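Section 3: Setting up summoned companions

This section covers the first-time configuration of summoned companions in Skorberg, including installation of the Grurnport expansion data, assignment of the summon binds, companion behaviour settings, and transfer of companions between save files. It applies to the desktop and headset versions. Where the two versions differ, the difference is noted in the step.

Complete Section 2 (Account and save storage) before starting. Companion data is written to the same folder as the character save and cannot be written until that folder exists.

3.1 Requirements

Base game, current release, installed through the Trindham launcher.
Grurnport expansion licence, redeemed on the same account as the base game.
2,556 MB of free space on the drive holding the game data. The installer checks the drive, not the folder, so a quota on the folder is not detected.
A character who has finished the Harbour Bell quest. Characters who have not finished the quest can view the Companion tab but all fields are greyed out.
A controller or keyboard with at least two unassigned inputs.

NOTE: The Buckley bestiary pack is not required. If it is installed, additional companions appear in the list under their own heading. Their settings behave as described in this section, except for the upkeep values in 3.5.

3.2 Installing the companion data

1. Close the game. The launcher may remain open.
2. In the launcher, select Library, then Skorberg, then Add-ons.
3. Tick Grurnport and select Apply. The download starts immediately.
4. When the status line reads Staged, select Finalise. Do not start the game while the status line reads Staged.
5. Start the game and load any character. The first load after installation takes longer than normal while the companion index is built.
6. Open the menu and confirm that a Companion tab is shown between Inventory and Journal.

If the tab is missing, return to the launcher and select Verify. Verification replaces damaged files only and does not alter saves.

CAUTION: Do not copy the expansion folder from another computer. The index is tied to the local installation, and a copied index will report error 871 on every summon attempt (see 3.8).

3.3 Assigning the summon binds

Two binds are required, Call and Dismiss. Neither has a default. A third bind, Direct, is optional and is used to send a companion to a marked point.

1. Open Settings, then Controls, then Companion.
2. Select the empty field beside Call and press the input to be used.
3. Repeat for Dismiss. The same input cannot be used for both unless Hold to Dismiss is switched on.
4. If Hold to Dismiss is switched on, set the hold time using the slider. Times shorter than the default may cause a companion to be dismissed during normal play.
5. Assign Direct if required.
6. Select Save. Leaving the page without saving discards all three fields.

An input already in use elsewhere is shown in amber. The game accepts the assignment and removes the earlier one without a further prompt. Check the Movement and Combat pages after saving.

On the headset version, Call and Dismiss may be assigned to a gesture. Gesture binds are listed at the bottom of the input menu, after the buttons. They need a stance calibration, which is described next.

3.4 Stance calibration (headset version)

Some companions are called from a standing stance and others from a low stance. Ground-bound companions, including all burrowing types, respond only to the low stance. The game compares headset height against two stored values, one for each stance, and ignores a call gesture made between them.

1. Clear the play area and set the floor height in the headset's own software. Skorberg reads this value and does not set its own.
2. Open Settings, then Play Area, then Stance.
3. Stand upright, face the marker, and hold still until the bar fills.
4. Kneel, crouch or sit on the floor. Any of the three is accepted, provided the same one is used during play.
5. Hold still until the second bar fills.
6. Select Test. Move between the two stances and check that the label on the marker changes each time.

If the two stored values are too close together, the message Range Too Small is shown and neither value is kept. Repeat from step 3.

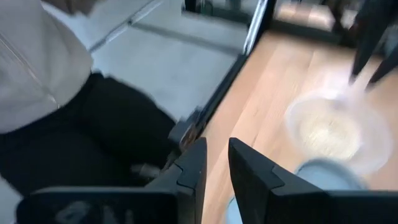

Figure 3. Low position, grey and wooden flooring.

Stance values are stored per headset profile and are not included in the character save. Players sharing one headset should each create a profile before calibrating. Recalibrate after any change to the floor height setting.

CAUTION: Gesture calls require arm movement in the low stance. Remove furniture, cords and pets from within reach before testing. Stop if knee or back discomfort is felt, and use a button bind in place of the gesture.

3.5 Summoning a companion for the first time

1. Travel to any shrine marked on the map in blue.
2. Open the Companion tab and highlight the companion to be summoned. Its attunement must read Ready.
3. Select Set Active. Only one companion may be active.
4. Close the menu and use the Call bind. The circle appears at the nearest level ground in front of the character.
5. Wait for the circle to close. Moving outside it before it closes cancels the summon and returns half of the essence cost, rounded down.

After the first successful summon, the companion can be called anywhere except in towns, on boats and inside instanced vaults. The Call icon is struck through wherever calling is blocked.

An active companion draws upkeep from the essence pool. Upkeep is charged at the end of each combat round and is not charged outside combat. When the pool reaches zero, the companion leaves at the end of the round in progress and cannot be called again until the pool has refilled to the companion's minimum.

A companion left idle outside combat is dismissed after 900 seconds. Opening a menu does not reset the timer. Any use of the Direct bind does.

NOTE: Companions from the Buckley pack draw upkeep at the start of the round. A companion called with exactly its minimum essence may therefore leave before acting.

3.6 Behaviour settings

Behaviour is set separately for each companion. Open the Companion tab, highlight the companion and select Behaviour.

Guard
The companion stays within its guard radius and attacks only enemies that enter it. Recommended for frost and stone types, whose area abilities are centred on themselves.

Follow
The companion keeps to the character's rear left and attacks the character's current target. If there is no target, it does not attack, even when struck.

Roam
The companion selects its own targets within sight. Roaming companions may draw enemies from adjoining areas. Not available in group play unless the host has allowed it.

Hold
The companion remains where it was last directed. It will use defensive abilities only.

Ability use is set below the behaviour list. Each ability may be set to Automatic, On Request or Never. Abilities set to On Request appear on the quick wheel while the companion is active. Setting every ability to Never does not prevent the basic attack.

Changes take effect from the next combat round. A companion that is not active takes up its new settings when next called.

3.7 Moving a companion to another character

A companion may be transferred between characters on the same account. Attunement is retained. Behaviour settings are reset to Guard, and any equipped charm is returned to the original character's storage.

1. Load the character who currently holds the companion.
2. Dismiss the companion and remove it from the active slot.
3. At a blue shrine, open the Companion tab and select Release to Shrine.
4. Save and return to the title screen.
5. Load the receiving character and travel to the same shrine. The released companion is not available at any other shrine.
6. Open the Companion tab and select Claim.

CAUTION: If the original character is deleted after step 3 and before step 6, the released companion is deleted as well. It cannot be recovered from a cloud save.

3.8 Faults

Error 871 on summon
The companion index does not match the installation. Close the game, open the launcher, select Verify and then Rebuild Index. If the error continues, remove the expansion and repeat 3.2 from step 2.

Circle appears but does not close
The ground is not level enough, or another player's circle overlaps. Move to open ground and call again. No essence is taken for a circle that fails to close.

Call gesture not recognized
Check the stance label in Settings, Play Area, Stance. If the label does not change, repeat the calibration in 3.4. If it changes correctly, confirm that the active companion responds to the stance being used.

Companion does not attack
Check that the behaviour is not set to Hold. In Follow, check that the character has a target selected.

Companion tab greyed out
The Harbour Bell quest is not complete on this character. Completion on another character does not count.

Behaviour settings lost after an update
Settings are reset when an update changes a companion's ability list. The affected companions are marked with a dot in the Companion tab until their Behaviour page is opened.

For binds used in group play and host permissions, continue to Section 4.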